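News from the Someck airfield supply hut

Well, what a fortnight it has been! The last of the relief flights went out on Sat 4 February with 88 crates of blankets and tinned food on board, and I don't think I have ever seen the loading team so glad of a cup of tea. Gumaro Palacios was on the tail ramp from first light, checking every strap twice over (and then once more, bless him).

The crew from Masson will be with us until May, so do say hello if you pass them at the gate – they are a friendly lot and still finding their way about.
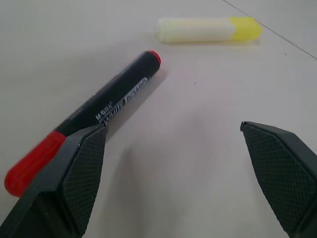
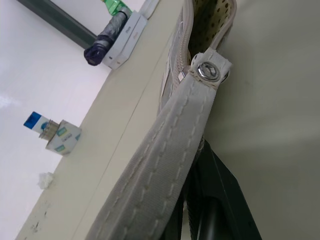

Families' evening is on again at the Brido hall, with supper at seven and a short talk about night refuelling, which went down so well last time that we ran out of chairs. Please give your names in at the front desk by Thursday, and let us know if you are bringing little ones.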